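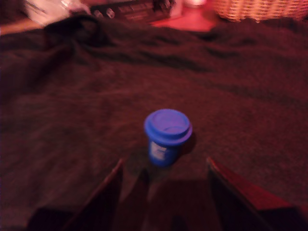

Minutes of the Equipment Safety Meeting
Neltby site, Room 6, July
Meeting opened at 2.05 p.m.

Present: Monique Bouvier (Chair), Clive Tapley, Nazmiye Kurtuluş, Mathis Delaunay
Apologies: Yolanda Escobar (at Ostton)
Minutes taken by Mathis Delaunay

1. Minutes of the previous meeting
Agreed, with one correction under item 4, where "guard" should read "guard switch". Clive Tapley asked that the corrected copy replace the one in the shared folder.

2. Matters arising
The replacement cable for the second arm has been received from Sternach but not fitted. Carried forward.
The revised sign-in sheet is in use at Neltby. Ostton has yet to confirm.

3. Failure of the arm to hold position after a stop
Nazmiye Kurtuluş presented her report, circulated beforehand. During a session on the Sandhu project the operator pressed the stop button while the arm was lowering an object. Motor power was removed as intended, but the elbow joint did not hold and the arm sank by around 40 millimetres before coming to rest on the cloth. The gripper stayed shut throughout. No person was within reach and there was no injury. The object was undamaged.

The operator switched off at the wall, marked the arm as out of use and telephoned Clive Tapley. The Chair recorded that this was the correct procedure.

Clive Tapley reported on his inspection. The brake on the elbow joint was engaging late, and the wear was greater than the service interval would suggest. The counter stood at 3,163 cycles when the arm was taken out of use. He had compared the joint with the same joint on the second arm and found no comparable wear there. He could not say whether the part had been poor from new or had been worn by repeated stops under load, and did not wish the minutes to favour either explanation until Sternach had replied.
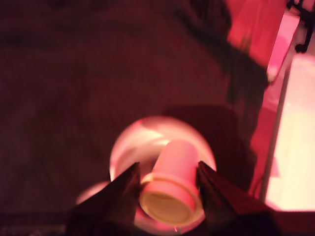 Manipulation and Handling Group, Equipment Safety

4. Release of held objects after a stop
Mathis Delaunay raised a related point. With the gripper closed and power removed, there is at present no agreed way of freeing an object by hand. In the reported case the operator waited for Clive Tapley before touching anything, but the written instructions do not say that she should. The instructions cover a stop with the gripper open and are silent on the other case.

Nazmiye Kurtuluş asked whether the fingers could be made to open on a stop. Clive Tapley advised against it. A dropped object was a hazard in itself — less so with a small plastic tub, considerably more with glass or anything full. He preferred that the gripper stay shut and that the arm be supported before anyone reached in.

After discussion it was agreed that the gripper should remain closed on a stop, and that a support block be kept beside each arm. The operator is to place the block under the forearm before the object is freed. Monique Bouvier asked that this be written as a single page and fixed to the wall at both sites.

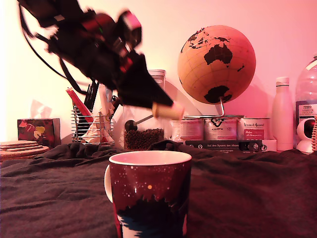 Arm with a cylindrical object held in the gripper, beside the globe.

5. Items left within reach of the arm
The Chair noted that the current rules give a clear distance for people but none for objects. Glass jars, mugs and drinks bottles are all used or kept near the working area. Nazmiye Kurtuluş said that many of these were task objects and could not simply be removed. It was agreed that glass may remain where a task calls for it, and that drinks belonging to staff be kept on a separate table. Clive Tapley wished it noted that he would have preferred no glass at all.

6. Return to use
The affected arm is to remain out of use until the brake has been replaced and the hold test passed at full reach. Yolanda Escobar had asked in writing whether the Ostton sessions could continue on the second arm. Agreed, subject to a hold test at the start of each session.

Actions
Clive Tapley: send the brake to Sternach and request a written finding; fit the replacement cable (item 2).
Nazmiye Kurtuluş: draft the single-page instruction on freeing held objects.
Mathis Delaunay: obtain support blocks for Neltby and Ostton; amend the rules under item 5.
Yolanda Escobar: keep the hold test record at Ostton.

7. Any other business
None.

The meeting closed at 3.20 p.m. Next meeting to be arranged on receipt of the Sternach finding.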